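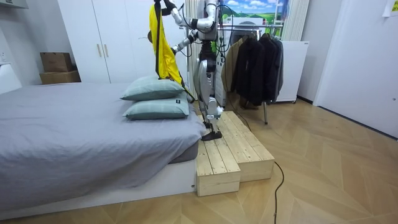 # Bedroom bay: equipment planning gallery

Zaltcombe is working out what to buy for the second bedroom bay, and this page is meant to help whoever signs the purchase request. The first bay was put together from whatever was in the building. The second one gets a proper budget, so it's worth writing down what gets used and what the money should go to.

The garment work is what's driving the request. Folding towels on a table was fine for the first stage, but coats and jackets need a rack, a bed and enough clear floor to get between them.

**Garment handling.** A yellow garment with black trim, one gripper at the top and the other partway down. Outerwear like this is the main load for the new bay. Budget for a mixed set of jackets in different lengths and weights, bought second-hand where possible. Put $313 against clothing and replace items as the zips go.

**Step platform.** Pale pine boards, two levels, at the corner of the bed. Hemi Harawira has priced a second one at $131 in timber and screws, with labour done in-house. Please keep the same step heights as the first so that the same floor plan can be used in both rooms. Leave the boards unfinished for now. Paint can wait until the layout is settled.

**Bed and bedding.** Low platform base, light grey fitted sheet, sage-green plaid pillows. Buy the bed base new and flat-packed. Order spare sheets in the same grey, as matching the colour later has been a nuisance with every supplier we've tried. Spare pillow covers too.

**Clothes rack.** Freestanding metal, one bar, with a beige coat and darker jackets on it. A heavier rack is on the list for the second bay. Bistari quoted on one with locking castors and Oláh on one with fixed feet. Hemi prefers the fixed feet. The Oláh price includes delivery and the Bistari price doesn't, so compare the totals before choosing.

**Floor and cabling.** Herringbone oak-look flooring with a black cable running across it. The second bay should have floor-level cable covers from the start, plus 2 extra outlets on the wall nearest the platform. Get the electrician's quote before the furniture is ordered. Moving a wardrobe twice costs more than waiting a week.

**Storage.** White wardrobe with flat doors, cardboard boxes stacked beside it. The new room needs shelving for spares and packaging. Wunero can supply this with the rest of the furniture order.

The ceiling for furniture, electrical work and clothing together is $3,000. The robot, its spare parts and the service agreement come out of a separate line and shouldn't be added to this request. Written quotes go to Hemi by the end of December. Anything without a delivery date on it will be sent back.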